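Storna Household Help > Kitchen > Worktops and preparation

Table used as worktop: where do the board, bread and draining rack go?

Posted by Elvia Ledesma, Jul 18, 2018

I have moved into a flat with a very short run of fitted worktop. The hob takes one end of it and the kettle the other, so all cold preparation now happens on a separate table against the wall. It is a brown table with a sealed top, sold under the name Grondano, and it came with the flat.

The table is wide enough in principle. In practice I keep running out of clear surface before breakfast is made. The things that have to live on it or pass over it are:

a bamboo cutting board, rectangular
a small draining rack, plastic-coated wire, no drip tray
bread, on a plate while I am making sandwiches
whatever fruit is being cut, mostly citrus and avocado
a bowl for peel and stones
a folded sponge cloth
a serving tray
plastic cups and cutlery for the children

There are two specific faults with the current arrangement. The first is damp bread. The plate ends up next to the rack, and cups drain on to the table and the water travels. The second is the board. It has been in use for roughly six weeks and has started to rock. Laid on a flat surface, it touches at two opposite corners and lifts at the others. It is rinsed after every use and put back flat on the table.

I can't fix anything to the wall, and there is no room at the sink for the rack. I am right-handed. The sink is to the left of the table as I stand at it.

What I would like to know:

Is there a sensible fixed order for these items, left to right and front to back?
Is the rocking board recoverable, or should it be replaced?
Does the tray need to be there at all, or should it be stored somewhere else and only brought out when used?

I have read the leaflet that came with the board (Tapia). It says to wipe clean and avoid soaking, and gives no instruction on drying.

tinlid44

Get a bigger rack with a tray under it. Problem solved. I had the same thing with water getting under everything and a tray sorted it. Cheap ones do fine.

Also bin the board. Once they go they go. Plastic boards can go in the dishwasher and you never think about them again.

Comment from Elvia Ledesma: A bigger rack would take up more of the table, which is the thing I am short of. I take the point about something underneath it. There is no dishwasher.

Comment from tinlid44: Fair enough. Folded tea towel under the rack then.

Reshma Mofokeng

I will take your three points separately, starting with the board as the storage of the board affects the layout.

Board

A bamboo board is made of glued strips. If one face stays wet and the other dries, the wet face is longer than the dry face and the board curves. If the damp is uneven across the face you get twist, and twist is what you have described with the two opposite corners. Rinsing it and laying it flat on a sealed table is the usual cause. The underside can't dry there.

Six weeks of this is often recoverable. Proceed as follows.

1. Wash both faces with a damp cloth and washing-up liquid, and wipe both faces dry.
2. Stand the board on its long edge, clear of the wall, with air on both sides. Leave it for two full days. Do not put it on a radiator or in the sun.
3. Test it on the table again. If it is still twisted, lay it between dry tea towels with a flat weight on top, changing the towels morning and evening, for up to five days.
4. When it sits flat, oil it on both faces and all the edges. Food-grade mineral oil is suitable. Olive and sunflower oil are not, they go sticky and then smell.
5. Leave overnight, wipe off whatever has not gone in.

If it hasn't moved by the end of step 3, replace it. A small residual rock can be dealt with by putting a thin damp cloth under the board while you cut, but remove the cloth afterwards or you will be back where you started.

Do not be tempted to sand the high corners down. The twist varies with humidity, and you will end up with a board that is flat in July and rocks in December. If you only want to remove fine scratches from the top face, use an ordinary fine paper. I have seen 3000 grit recommended on a Vakance forum and it serves no purpose on a chopping surface. It polishes, and the next knife stroke undoes it.

From then on, wipe both faces and stand it on edge after use. Citrus juice should be wiped off promptly. It will not damage the bamboo in a few minutes but it will lift the oil over time and leave a pale patch.

Layout

The rule I would work to is that wet things go at the sink end, dry things go furthest from them, and the board goes between the two. In your case, with the sink on the left, this gives:

Far left: rack. Put it hard against the left-hand edge of the table. Cups can be on their sides if they are going to be dried by hand shortly. For draining properly they should be upside down and tilted, or water collects in the base.

Left: fruit waiting to be cut. Lemons and avocados have skins and will not mind an occasional drip from the rack. They make a useful buffer. Keep round fruit towards the wall side of the table unless the top is level. Check it with a lemon.

Left of centre: the board, long side running away from you if the table is deep enough. It takes up less of the width this way round. Turn it if you need to slice a loaf.

In front of the board: the bowl for waste, with the sponge cloth beside it. Both are used straight after each cut, so they should be within a hand's width of the near edge of the board. The bowl should be small. A large one gets left until it is full. Do not put the cloth down on the board itself.

Centre: the bread plate. This puts the full width of the board between the bread and the rack. Water running along the table will normally meet the board or the cloth first, and you will see it before it reaches the plate. A plate with a raised rim is preferable to a flat one.

Right: nothing permanent. It is your working hand side and should be kept for the item you are assembling.

Slices should be stood or leaned on one another if they are only waiting a few minutes. A slice lying flat on cold china picks up moisture on the underside if it has come straight from the toaster. For untoasted bread it makes less difference.

As a visual reference for the order: 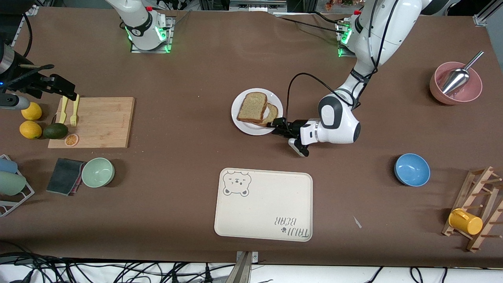

Rack at the far left, then fruit, then the board, with bread on a separate plate in the centre. Bowl and folded cloth are below the board.

The fork and knife there are lying on the board along with a slice of orange. I would use the board for one or the other. Plastic cutlery slides when the board is wet, and you have to pick it up again before every cut. If the children's cutlery needs a place, put it on the tray.

Tray

Keep it on the table, but treat it as the destination. Its correct position is at the front, near the centre, where a finished plate moves a short distance towards you and is then carried away. If it is at the back you will reach across the bread to load it. A tray with rounded corners is easier to wipe than one with square corners. If the table is still too full after you have moved everything else, the tray is the first thing I would take off, and it can stand upright at the end of the worktop by the kettle.

Water from the rack

tinlid44's second suggestion is better than the first. A folded tea towel works if it is changed daily. A shallow baking tin works for longer and can be emptied. Whichever you use, have it project slightly beyond the rack on the side facing the food.

Comment from Elvia Ledesma: Thank you. I had the board on the right and the bread next to the rack, so more or less the reverse. I had not considered the fruit as something that could be put in the way of the water. Does the order change when I am cutting meat?

Comment from Reshma Mofokeng: Yes. Take the bread and fruit off the table altogether and use a different board. The layout above is for bread, fruit and other food eaten uncooked.

Comment from Elvia Ledesma: Understood. The board is on its edge now. I will report back on the twist.

Comment from tinlid44: still say plastic

marrow_and_pea

Only adding to the above. If you are left-handed, or the sink is on the other side, don't simply mirror everything. Let the sink decide where the rack goes and let your cutting hand decide where the clear space goes. If those two turn out to be on the same side, put the clear space at the front edge and push the plate towards the wall.

On oiling, warm the bottle in a bowl of hot water beforehand. It goes on thinner and you use less. Two thin coats, wiped well, with a night between them.

Comment from Elvia Ledesma: Update on the board. It came most of the way back after standing on edge, and the rest of the way under the weight with dry towels. Oiled on both faces. It no longer rocks. There is a baking tin under the rack and the bread has stayed dry so far.

Comment from Reshma Mofokeng: Good. Re-oil it when water stops beading on the surface.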